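Anyone paid for the Verkside folding cell yet?
Forum > Small shop automation > Vendors and kits

hemline_hal
Posted September 26, 2023

We run a small print shop, mostly short-sleeved tees, and folding is the job everybody hates. Verkside has been emailing me about their two-arm tabletop cell. You get both arms on a rail, a walled table, the cabling done for you and a "garment skills" subscription on top. The sales rep says it folds and stacks mixed shirts out of the box.

I have watched the demo reel 4 times and I still can't tell what I'd be paying for. Every clip starts after somebody has already spread the shirt out nice and flat. Has anyone had one in the building for more than a day?

drumscanner
Had the trial at our Murport site. Short version is that the hardware is decent and the claims are ahead of it. It likes a plain tee laid square. Give it one the way it comes out of a basket and you had better have something else to do in the meantime.
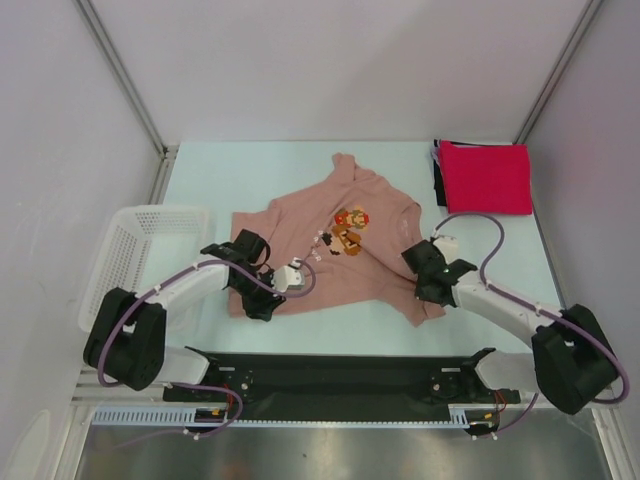
What bothered me most was the twist. If the body of the shirt has rolled over on itself, the arms have to work out which layer is on top before they can do anything useful, and ours would grab a sleeve, pull, let go and grab it again. Sometimes it got there. I timed 19 shirts in one sitting and it needed a hand with 4 of them. The rep called that a good run.

pallet_jackie
That IS a good run. Do you know how bad cloth handling was a few years ago? You're comparing it to a person with ten years on the folding table.

drumscanner
I'm comparing it to the person I already pay, yes. What else would I compare it to?

hemline_hal
Did the print throw it off? Most of ours have a big chest graphic, and half the time it's wrinkled up so you can't make out what it is.

drumscanner
Couldn't say for sure. Failures seemed to come from how the thing was lying and I saw them on blanks too. I asked whether the cameras on the grippers use the print to find the front of the shirt and got a very long answer with no yes or no in it.

kettlebrook
Two things nobody has asked. What does the subscription cost after the first year, and what happens to the arms if you stop paying? I went through this with Drovside on a bagging unit. We stopped the plan and what we had left was a very expensive coat rack.

pallet_jackie
Verkside told me the arms still run without the plan, you just lose updates and the cloth stuff.

kettlebrook
So you lose the reason you bought it.

pallet_jackie
You can teach it yourself. The manual has a chapter on recording your own folds.

kettlebrook
Has anybody here done that? Not read the chapter. Done it.

pallet_jackie
Not yet, no.

ironing_bored
We looked at one in the Kurtuluş showroom. Build is tidy, the cables are clipped down along the arms and I didn't see anything I'd expect to snag in the first week. I'd trust the mechanics. I would not trust a throughput number that comes without a note on how the shirts went in — if they were pre-flattened, you have bought a machine that does the easy half.

Also measure your doorway. The enclosure comes in 2 pieces and neither one is small.

hemline_hal
Doorway is a good point, thanks. I've asked Verkside if I can bring my own box of shirts to a demo, straight from the dryer, and have nobody touch them before the arms do. They're "checking with the team."

drumscanner
Get that in writing. And bring a hoodie, I'd love to know.

pallet_jackie
A hoodie isn't on the supported list, that's hardly fair.

drumscanner
Neither is my shop, by the sound of it.

hemline_hal
Update: they've offered me a slot in October, my own shirts, but one of their people has to be the one loading the table. I've asked what "loading" means. Will post when I hear back.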